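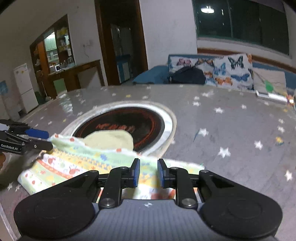
Patterned cloth on the star-print table cover, before pressing.

Skillow Forums > Sewing and Textiles > Care and Finishing
Topic: Squaring up a striped cotton that has gone off grain

selvedge_6
Posted 06/11/2024
Cloth as per the photo at the top. Pale green, yellow, white and orange-red bands, small floral and dot motifs. One edge is wavy and I cannot get it to lie flat. When I fold it in half the orange-red stripe runs diagonally to the fold. Fabric is cotton, 600 mm wide, bought as a remnant from Cidgate. It has been washed once at 40 and line dried.

Question is whether this is a grain problem or a print problem. If it is grain, I will pull it on the bias and press. If the print was put on crooked I will cut to the print and accept the loss.

tarn_and_twill
Draw a thread. Snip the edge, pull one weft yarn right across and look at the line it leaves. Stripe parallel to that line, the cloth is skewed and can be pulled back. Stripe not parallel, it was printed off grain and no amount of pressing will fix it.

D. Atanasov
Agree with drawing a thread. I would not judge anything from the photo. A cloth lying loose on a table will show its stripes at any angle you like.

The wavy edge is a separate matter. On a remnant it is usually the hand cutting at the shop counter. Trim it to the drawn thread before you do anything else.

brolga77
Disagree on trimming first. If the cloth is skewed and you trim to the thread, fine, but at 600 mm you have very little to give away. Wet it out fully, pull corner to corner on the short diagonal, dry it flat on a towel, then trim. I have done tea towels and napkins this way for years with less waste.

D. Atanasov
Trimming to a drawn thread removes the same strip whether it is done before or after. The weft yarn does not move relative to itself. What changes is how easily you can see whether the corners are square while you are pulling.

brolga77
In theory. In practice a loose weave frays when it is wetted with a raw cut edge, and you lose another centimetre.

tarn_and_twill
Zigzag the edge first, then both of you are happy.

selvedge_6
Drew a thread this afternoon. Stripe is parallel to it the full width, so it is skew. Out of square by 6 mm. Will zigzag, wet and pull.

Second question. The table cover underneath is the star-printed one and I have been pressing on top of it with a folded blanket in between. Any risk to the cover?

Despard_Lane
Depends what the cover is made of. If it is vinyl or PVC backed, a cotton setting will mark it through a single blanket. Use a proper wool mat. Furnilholm had a felted one in their April catalogue and it has held up well here. The colour of your iron's sole plate is irrelevant, the dwell time is what does the damage.

brolga77
Or take the cover off the table. Costs nothing.

selvedge_6
Label is gone so I can't confirm the backing. Cover is coming off for pressing. Will report the final measurement once the cloth has dried.

D. Atanasov
Measure both diagonals, not the sides. Equal diagonals and you can hem it.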